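Wimov Automation Safety
A thread on the gripper fault at our Lisedberg site in June, and on the changes we have made as a result. 1/14

At 10 in the morning, an arm on the tabletop sorting line released an item while moving at transfer speed. The item left the work area and landed in the operator aisle. The aisle was clear and there were no injuries. 2/14

We are treating the event as a safety matter all the same. The aisle is in regular use during a shift, and the arm should not have been able to let go of anything at that point in its path. 3/14

The shift lead, Nana Nyarko, pressed the emergency stop and locked out the cell. She then asked for the second arm on the line to be stopped as well, as it runs the same software. We support that decision fully. 4/14

The review was led by Hadi Haddad, with Ruoxi Hao responsible for the controller logs. Rernurport, who supplied the grippers, gave us access to their service records for both units.

5/14

What the logs show: the finger position sensor dropped out for 500 milliseconds. When the signal came back, the controller read the fingers as open and canceled the grip command. The fingers then opened to match. 6/14

The dropout was traced to a cable at the wrist. The outer jacket had worn through where it passes the last joint, and one conductor was making contact only in certain wrist positions. Our inspection sheet called for a check of the cable at the base of the arm. It said nothing about the wrist. 7/14

A worn cable is an ordinary fault and we expect to see more of them. The more serious finding concerns the software. A lost signal was handled in the same way as a valid reading of "open," and that choice had been in place since the line was commissioned. It was our choice and not the supplier's. 8/14

We also found two earlier dropouts in the logs, both shorter, both while the arm was standing still. Each one produced a warning that cleared itself. Neither was reported, and under the procedure in force at the time, neither had to be. That has been corrected. 9/14

Changes now in effect at Lisedberg:
Loss of the finger signal holds the last grip command and brings the arm to a controlled stop.
A warning that clears itself is still logged as a fault and must be signed off before the next shift.
Wrist cables are inspected every 2000 operating hours and replaced at any sign of jacket wear.
10/14
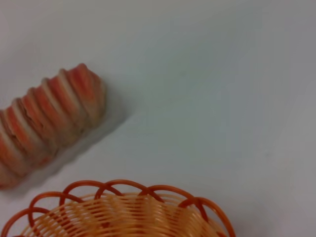
The line has returned to work at reduced speed with light, soft items only. Hongmei Dong set the limits for this stage and will decide when they can be raised. Until then the aisle beside the cell stays closed whenever the arms are powered – this applies to visitors, cleaning staff and our own engineers alike. 11/14

Since the restart we have recorded over 10 deliberate signal interruptions, made by disconnecting the sensor at different points in the transfer. The arm stopped and kept its grip in each of them. Testing with heavier items has not begun, and the results so far should not be read as covering them. 12/14

Our Keane site uses the same arms with a different gripper. Jianguo Yan has confirmed that the controller settings there had the same weakness, although no drop has been recorded. The corrected software was installed before the next shift started. Wrist cables at Keane are still being inspected and we will report what is found. 13/14

Sites running this type of gripper with our controller package should contact the safety desk for the revised settings and the new inspection sheet. Please do not edit the grip settings locally – the stop distance has to be checked again after any change. Staff who have seen a brief sensor warning in the past and did not report it are asked to do so now. No action will be taken against anyone for a late report. 14/14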